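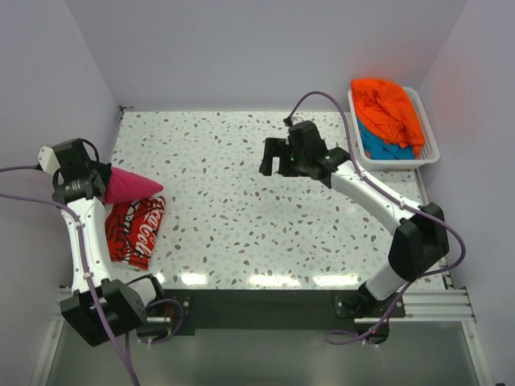 Opened by: shop admin, Wolgate account
Status: still open

Dovance sync drops the size field on Gerlach label exports. Support says update the driver. I did that in December, and it fixed nothing then.

Tried again at 30 labels per batch. Two came out blank. 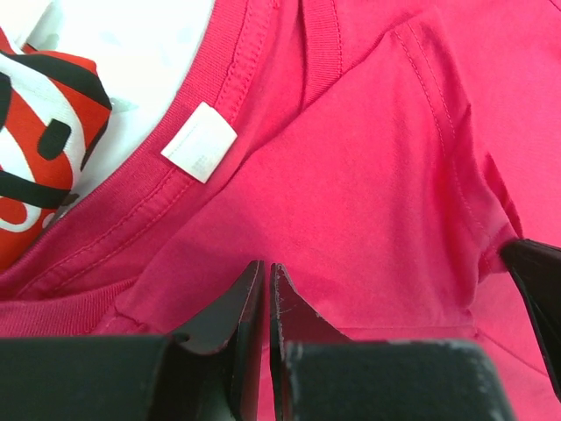

The reply blames our network. I doubt it, as Skokico prints fine over the same cable.

Cut the batch to 20. Same fault, almost 2 minutes slower. 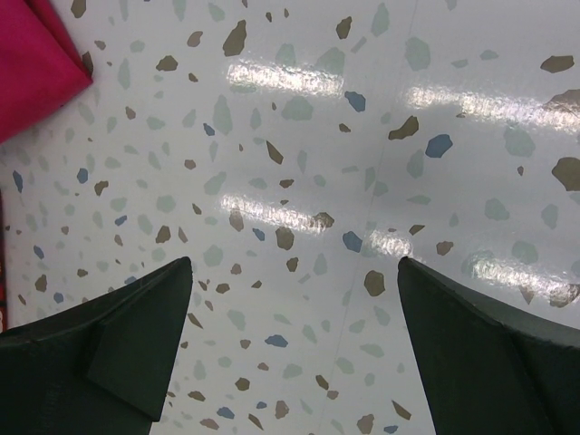 Speckled white tabletop

Reset the template as told. No change. Please don't close this as "user error" again.
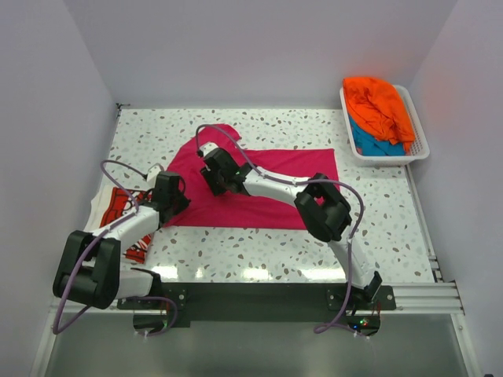
Pink T-shirt, partly folded, with a printed white one to its left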